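俳優の健康法を信じて二か月を棒に振った話

2025年8月18日

映画を見るのが好きだ、と人に言うと、だいたい「最近よかったのは?」と聞かれる。困る。最近の私は映画そのものより、映画に出ていた人が映画の外で何を言っているかを追うのに忙しい。趣味としてはかなり品がない。

発端は『モナルヴィル(Monulville)』である。田舎町の無口な郵便配達人が、廃線になる鉄道を守ろうとして負ける映画だ。負けるところがいい。主演のアヨデレ・ウグウ(Ayodele Ugwu)は上映時間のほとんどを黙って歩いていて、台詞は数えるほどしかないのに、終わるころにはこちらが勝手に人生相談に乗ってもらったような気分になっている。私は劇場で4回見た。4回目は隣の席の人に泣き声で迷惑をかけた。申し訳ない。

そのウグウが、去年の12月から急にしゃべり始めた。

役の上ではなく、動画配信で、水の話を。

彼の説によると、現代人の不調は水が「疲れている」ことに由来する。水道管の中を長く旅してきた水は疲れているので、飲む前に休ませなければならない。休ませるには専用の水差しが要る。水差しの名前はノタウ(Notow)という。ここまで読んで、ああ、と思った方は正しい。私はそこで「ああ」と思わなかったほうの人間である。

弁解させてもらうと、あの声がいけない。郵便配達人の声で「水にも帰る家が要るんです」と言われてみてほしい。こちらは劇場で4回泣いた身である。判断力など残っていない。

ノタウは200ドルした。送料は別。届いた箱には水差しのほかに、水に話しかけるときの文例集が入っていた。文例集は英語だったので、うちの水が理解できるのか不安になったが、まあ水道局の水だし、日本語でもいいだろうと思って「おつかれさまです」と言っておいた。会社員の悲しい習性である。

二か月続けた。朝起きて水をくみ、ねぎらい、決められた時間だけ待って飲む。味は水だった。体調は、寝不足の日は悪く、よく寝た日はよかった。

ところで、この手の話には必ず「コミュニティ」というものがついてくる。ウグウのファンが集まるグリドラ(Gridora)という掲示板があり、私も以前から出入りしていた。もともとは『モナルヴィル』の撮影地を特定したり、郵便鞄の革の色について延々と言い争ったりする平和な場所だった。それが年明けには半分が水の話になり、春にはほとんど水の話になった。

鞄の革の色で私と三週間争ったマッケンジー・マクファーソン(Mackenzie MacPherson)という人がいる。たいへん細かい人で、私が貼った場面写真の色温度まで疑ってきた。その人が水差しについては一切疑わなかった。「休ませた水で花が長持ちした」と書いていた。比較した花はあるのかと聞いたら、質問の波動が荒いと言われた。革の色のときのあなたはどこへ行ったのか。私はあの面倒くさいマクファーソン氏が好きだったのだ。

もちろん全員がそうなったわけではない。ダミロラ・ガルバ(Damilola Garba)という古株は、水の話が出るたびに『モナルヴィル』の感想を長文で投稿し続けていた。抗議というより、もう習慣になっていたのだと思う。600行ほどの行間のない文章で、駅のホームの場面だけを論じた回があり、これは本当に名文だった。返信は私の一件だけだった。

いや、「ほど」と書いたが、本人が末尾に「600行」と誇らしげに記していたので、600行である。こういうところを雑に書くと本人に怒られる。
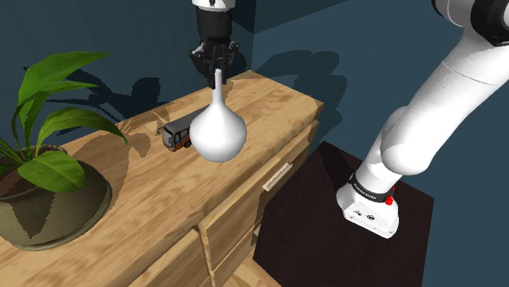

夏になって、ウグウの話は水から離れた。次は空気だった。その次は、鉄道会社が世界中の時計を少しずつ遅らせている、という話だった。郵便配達人が鉄道のために戦う映画で有名になった人が、である。台本を書いた人は今どんな気持ちでいるのだろう。配信の聞き手を務めていたジェセニア・クアドロス(Yesenia Cuadros)は、最初のうちは笑顔でうなずいていたのに、時計の回ではずっと手元の紙を見ていた。そして次の回からは別の人になっていた。

私が醒めたのもその時計の回だ。立派な理由ではない。時計が遅れているなら遅刻の言い訳に使えるなと思い、使える場面を具体的に想像してみたら、上司の顔が浮かんで急に恥ずかしくなった。それだけである。科学的な反論は一つも読んでいない。読んでいれば200ドルは手元に残った。

返金を求めて公式サイトへ行くと、404と表示された。問い合わせのページも404だった。水差しの販売ページだけは元気で、新色が出ていた。

友人のトビロバ・バコ(Tobiloba Bako)にこの話をしたら、「で、映画はもう見ないの?」と聞かれた。意地の悪い質問だ。彼は昔から、私が答えに詰まるのを見ながらコーヒーを飲むのが好きなのだ。

正直なところ、わからなかった。作品と演じた人は別だ、と言うのは簡単で、私も他の俳優についてならすらすら言える。でも『モナルヴィル』の場合、ウグウは台詞がないので、見えているのはほぼ本人の顔と歩き方だけなのだ。別にしようにも、分ける線をどこに引けばいいのかわからない。

それで先週、5回目を見た。今度は家で、一人で。

冒頭の十分は駄目だった。配達人が井戸の横を通るだけで、休ませろと言い出すのではないかと身構えてしまう。駅長が懐中時計を出したときには声を出して笑ってしまった。あそこは笑う場面ではない。

それでも最後の、列車が来なくなったホームに手紙を一通持って立っているところでは、やはり泣いた。悔しい。泣きながら、喉が渇いたので台所へ行って、蛇口から直接コップにくんで飲んだ。ねぎらいの言葉はかけなかった。

ノタウは今、麦茶を入れて使っている。注ぎ口の切れがよくない。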